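手持夹爪这件小东西，值得多夸几句

我对机器人的兴趣向来偏实用。会翻跟头的我看过就忘，能把抹布叠好的我会看上半天。所以今年夏天Wela的手持采集套件开始对外租用时，我第一时间报了名，租期从7月开始，用了40天，现在还舍不得还回去。

先说它是什么。一套Wela包括2只手持夹爪，外加充电底座和一个整理数据的软件。人握着夹爪去干活，开抽屉、拿杯子、挂毛巾，夹爪上的相机把过程录下来，日后拿去训练机械臂。以前要做这种事，得先有一台机械臂，再有一个会遥操作的人，两样都贵，后一样还特别难找。我第一次遥操作机械臂拧瓶盖，拧了一下午，瓶盖没开，脖子先僵了。换成手持的，拿起来就能干，我母亲看了两分钟也会了，还嫌我动作慢！

我最喜欢的是它的手感。夹爪的开合跟着手指走，轻重自己心里有数，捏一颗葡萄和捏一把扳手，完全是两种力气。做这个产品的人显然自己天天在用，扳机的位置、握把的弧度，都是磨出来的。Golnar Vahidi在Trameston带一个家务机器人小组，她跟我聊起选型，话说得很直接：“参数表我只看一眼，剩下的看大家下午四点还愿不愿意拿着它。”我觉得这是我听过最好的评测标准。 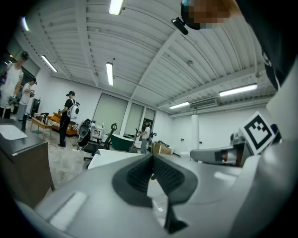

再说场地。很多人以为采数据一定要在实验室里，桌子擦得干干净净，东西摆得整整齐齐。我的看法正好相反，越像过日子的地方越好。沙发上有毯子，地上有线，旁边有人走来走去，这些“麻烦”都是将来机器人要面对的。手持套件的好处就在于它跟着人走，客厅、厨房、浴室，换个地方不用重新装一遍设备。几个人同时开工，各干各的，一天下来的花样比一台固定的机械臂多得多。

当然也有不满意的地方。软件的中文界面翻得很生硬，“回放”和“重录”两个按钮挨在一起，我误删过一整段叠衣服的记录，气得去楼下走了一圈。连续举着干活，手腕会酸，我个子不高，够高处的柜子时尤其明显。还有，夹爪终究是夹爪，系鞋带、剥蒜这类活儿，它帮不上多少忙，硬录下来的数据我看也没什么用。这些我都写进了反馈，对方回得挺快，说按钮会挪开。

价钱上，基础套装每月829元，带云端整理的那一档997元。我建议先租便宜的。云端那一档多出来的功能，主要是自动切分片段，人少的团队自己切也来得及，而且自己切一遍，会看到许多平时注意不到的毛病，比如我每次放杯子之前都要在半空停一下，像在犹豫。同类产品里，Rathnayake的那款更轻，续航也长一点，可是手指偏硬，拿薄的东西容易滑，我试过一个周末就还了。

我之所以这么起劲，是觉得门槛降下来以后，进来的人会不一样。过去教机器人做家务的，多半是不怎么做家务的人（我自己就是）。现在一个做了二十年保洁的阿姨，拿上夹爪就能把她擦浴缸边角的手法录下来，那里面的讲究，我写多少行代码也写不出来。Plirnham那边已经有人按小时请这样的师傅来录，报酬给得也体面，我希望这样的做法多起来，最好再把师傅的名字写进数据集的说明里。

我的租期到8月2日为止，续租的表已经填好了。下一步打算录厨房，从洗锅开始。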